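Home | Patterns I Like | Prewashing | Reader Makes | FAQ

Your Questions About Washing Fabric Before You Sew

I answer the same dozen questions every week, usually in the comments of some post from years ago where the next person will never find them. There were 1143 comments on the shirt dress post the last time I looked, and I swear half of them are about shrinkage. So I finally gathered everything on one page. If yours isn't on it, leave it at the bottom and I'll get to it when I can. 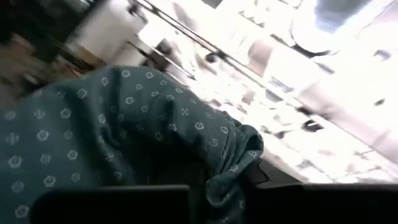 By Hazel Whitfield
Posted 2020-01-29 in Sewing Basics
80 comments

Do I really have to prewash?

For cotton, linen, rayon and flannel, yes. I skipped it exactly once as a grown woman who knew better. It was a Perilico wrap skirt, the lined one, and after its first trip through the laundry it wouldn't wrap. I gave it to my niece, who is eleven.

What about polyester?

It hardly shrinks, so it's up to you. I still wash mine to get the store smell out and to see if the dye runs.

How do you keep the cut ends from turning into spaghetti?

I run a zigzag down each raw end before it goes in. If you have a serger, even better. Pinking shears work okay on quilting cotton but I wouldn't trust them on anything loosely woven, and double gauze will just laugh at you. Don't bother with the selvages, they take care of themselves.

What temperature?

Whatever you're going to use on the finished thing, or a little warmer. I know myself, and everything I own ends up in a warm wash sooner or later, so that's what the fabric gets. If you're one of those careful people who washes everything cold and hangs it on the line, then do that to the yardage too and don't let me talk you out of it!

Can I wash several pieces together?

Sure, if the colors are close. Big pieces twist around each other into a rope though, so I stop at 2 long cuts per load and throw a couple of towels in with them. Anything red or indigo goes by itself the first time. Please learn from my pink curtains.

Should it go in the dryer?

If the finished garment will ever see a dryer, then yes, and do it now. I take mine out while it's still a tiny bit damp and iron it right away, because bone-dry linen is a misery to press.

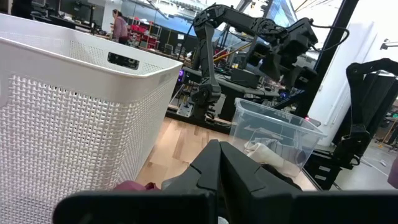
How do you store fabric once it's washed?

Folded over comic book boards and stood up on a shelf, for the pieces that are ready to cut. I pin a scrap of paper to each one with the yardage and a W so I know it's been through the wash (I used to think I'd remember — I did not). Anything still waiting to be ironed lives in a plain plastic laundry basket, the white kind with little square holes all over the sides and a slot to grab it by. I've tried lidded bins and I don't like them for this. If a piece is even slightly damp I want air getting at it, and besides, once there's a lid on it I forget it exists until spring.

How much extra should I buy to allow for shrinkage?

I add a quarter yard for most cottons and half a yard for flannel. Patterns don't usually count on it. The Namilen tunic says two and a half yards and I buy three, and what's left over becomes pockets. If you're working in metric, my last piece of linen started at 140 centimeters wide and was 124 by the time I'd ironed it, which is a lot more than I'd planned for. I had to turn the sleeves into short sleeves.

I already cut my pieces out and THEN found this page. Help?

Deep breath. Don't wash the pieces now, they'll fray and come out all wonky and you won't get the grain straight again. 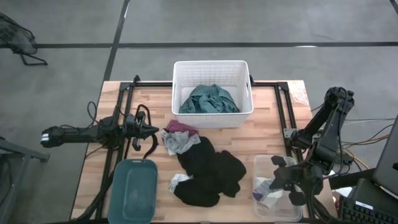

What I'd do is steam each one well with the iron held just off the surface, let it cool flat, and lay the paper pattern back on top to see how far off you are. If it's tiny, sew it up with slightly narrower seams and wash it cool forever after. If it's a lot, could you drop down to something smaller? I've rescued a blouse front by making it into a camisole. The Filloro has really small pieces if you need somewhere to start.

Does interfacing need it too?

The woven fusible kind, yes, but not in the machine! Soak it in warm water in the sink for twenty minutes and drape it over the shower rod. I leave the papery nonwoven kind alone.

My fabric came out of the wash crooked. Is it ruined?

Probably not. It was most likely rolled on the bolt off grain and it's just relaxed. Pull it gently corner to corner on the bias, get somebody to hold the other end if you can, and press it again. Printed plaids are the exception. If the print went on crooked, no amount of tugging will fix it, so take it back.

Where did you get the pattern for the dress in your December post?

It's the Demchenko shirt dress, view B, with the collar left off. I lengthened it two inches. No, I don't have a spare copy, sorry, I've been asked!

Will you do a page on wool?

I'd like to. I'm scared of wool. Give me until I've finished the coat.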